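Mixed pile (household textiles)

From the Tirnus Home Encyclopedia, the free reference on everyday things

A mixed pile, also called a heap, a cloth pile or, in older housekeeping books, a "gathering," is a loose collection of fabrics and other soft household items put together in one place to be sorted, folded, mended, given away or simply dealt with later. It may hold clothing, towels, bed linen, cushion covers, soft toys, scraps saved for sewing, and any number of things that have found their way in by accident. Most homes have at least one, and a good many have the same one for years, with only the contents changing.

The term is generally kept for piles in which different kinds of cloth lie together. A stack of folded sheets is not considered a mixed pile, and neither is a basket of socks, although a basket of socks left on a bed for long enough will usually become one.

Contents
1 Name
2 How piles form
3 Makeup
4 Sorting
4.1 By use
4.2 By color and print
4.3 The Khoo method
5 Printed fabrics
6 Common problems
7 In teaching
8 See also

Name

"Mixed pile" was in everyday use long before anyone wrote it down. The household writer Padmavathi Thomas used it as a chapter title in her handbook The Patient Linen Closet, and it is mostly thanks to her readers that the phrase has pushed out the older "gathering." Thomas was fond of the subject and gave it 37 pages, which is more than she gave to ironing and starching put together. Sewers sometimes say "stash," but a stash is fabric kept on purpose for future projects, while a mixed pile has no such plan behind it.

The word "pile" here has nothing to do with the pile of a carpet or a velvet, meaning the raised surface of the cloth. Readers looking for that should see Pile (weaving).

How piles form

A mixed pile nearly always begins small. A dryer load is set down on the nearest flat surface, a guest blanket is added because it is on its way somewhere, and then a child's costume, two pillowcases and a tote bag join them over the next few days. Soft things are forgiving to stack. They don't roll, they don't break, and they make no noise when something else is dropped on top, so there is very little to stop a person from adding one more.

Seasonal changes bring on the largest ones. In cool climates February is a favorite month for emptying closets, and the piles that come out of those closets tend to be deep, with heavy winter things at the bottom and the lighter pieces (pulled out last, from the back of the shelf) spread over the top.

Makeup

No two piles are alike, but they do share certain habits. Large, flat pieces such as sheets and throws settle underneath and hold the rest in place. Middle-sized pieces fold over on themselves and hide whatever is inside them. Small items slip down between the layers, and this is why a single glove may be missing for a whole season and then turn up inside a pillowcase.

Pale and dark fabrics usually end up side by side, and plain cloth next to printed. Seen from above, a pile shows only a small share of what it holds, and often just a corner or a fold of each piece. People who sort for thrift shops learn to lift from the side instead of pulling at whatever is on top — a tug on one sleeve can bring half the heap onto the floor.

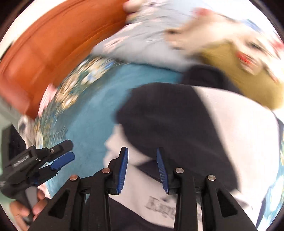 A crowded pile of fabrics and printed soft items.

Sorting

By use

The simplest approach, and the one most often recommended to beginners, is to sort by where each thing is going. Bedding goes in one place, bath linen in another, clothing in a third, and everything else waits its turn. This is quick and asks for very few decisions, and a child can help with it happily enough, particularly if the child is allowed to be in charge of the towels.

By color and print

Where the pile is headed for the wash, color matters more than use. The usual division is into whites and very pale pieces, brights, and darks. Printed items cause the most discussion. The general rule is to go by the background, so that a white cotton piece with a small dark figure is treated as pale unless the print is known to run. New prints are best washed alone the first time, in cool water.

The Khoo method

The Khoo method is a slower way of working that suits big piles. It calls for the whole heap to be spread out one layer deep before anything is folded at all. Sorting then goes on in short sittings of 18 minutes, with a cup of tea or a walk to the mailbox in between. Those who like it say the spreading out is the pleasant part, when long-lost favorites come to light. Those who don't will point out that it takes up an entire bedroom floor, and they have a point.

Printed fabrics

Printed pieces deserve a few words of their own. A bold print is easy to find again in a heap, since even a small visible patch is enough to know it by, and for this reason some families buy each person's towels in a different pattern. On the other hand, a busy print makes it harder to see where one item ends and the next begins. Two patterned covers lying together can look like one large tangled piece until somebody takes hold of a seam.

Prints that sit on the surface of the cloth, as on many T-shirts, can crack along a fold if they are left under weight for a long time. Turning them inside out before they go on the pile helps a good deal.

Common problems

Creasing is the complaint heard most often. Cotton and linen take a crease readily and hold on to it, while knits mostly shake out. Damp is more serious: one wet towel in the middle of a deep pile can leave a musty smell in everything near it. Zippers and hook closures catch on loose knits and should be closed before sorting starts.

In teaching

Faizal Oei, who for many years taught home skills at the Gunero Adult School, started each new class with a mixed pile on the table and asked his students only to look at it for a while before touching anything. His notes were later printed as a small booklet by the Vutari Press in a run of 3000 copies, and the booklet is still passed around among people who run clothing swaps.

See also
Airing cupboard
Folding (textiles)
Laundry basket
Linen closet
Rag bag

This page was last edited on 16 September 2026.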